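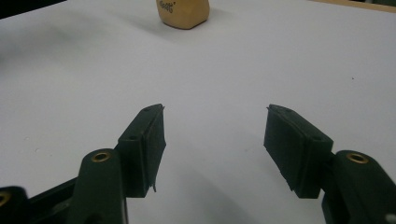

Your shoppers in Wolham wrote in to say they'd wear the reading glasses every day if the arms didn't pinch behind the ears, and could we please do something about the brown ones looking so much like the black ones. Fair enough! That came in with the September comment cards, and it shaped most of what I've been up to since.

So, where we are with the Clukari line. You paid for 500 pairs of affordable frames, split between readers and sunglasses, and all of the sunglasses are now in the Ellery warehouse. The readers are a bit behind. Jusura had to redo the hinges on one style after I sent back the first batch (the screws kept backing out when you folded them, and I wasn't going to put our name on that), and the replacement hinges only reached them last month. They tell me the rest will ship in 16 days. I've asked for that in writing and have it.

The pinching turned out to be an easy fix. Jusura can make the arms slightly longer with a softer tip, same price per pair, as long as we stay with the three colors we already picked. I said yes to that on the spot – I hope that's okay, it seemed silly to hold things up for a week of emails. The brown is now a proper tortoiseshell and nobody is going to mix it up with the black.

Sales so far are only from the trial shelf in Wolham, where we sold 59 pairs. Sunglasses did better than I'd figured for fall, mostly the big square ones. The narrow metal ones hardly moved, and I'd like to drop them from the next order and put that money into stronger readers, which people kept asking for at the register.

Money: the frames came in on budget. Cases didn't. The hard cases we wanted went up in price, so I switched to soft pouches with a drawstring and kept 10 hard cases for display. If you feel strongly about hard cases let me know soon, and I'll get a fresh quote.

The online shop is the part I'm least happy with. The pages for the sunglasses are up, but the size guide is still a mess and returns have to be done by email, one at a time, by me. I'm rewriting the guide this week with lens width and arm length for every style – I've had to measure most of them myself with a ruler.

What I need from you is a yes or no on dropping the metal frames, and the second payment once the readers land in Ellery. I'll send the delivery slip the same day they do.

December 22, 2019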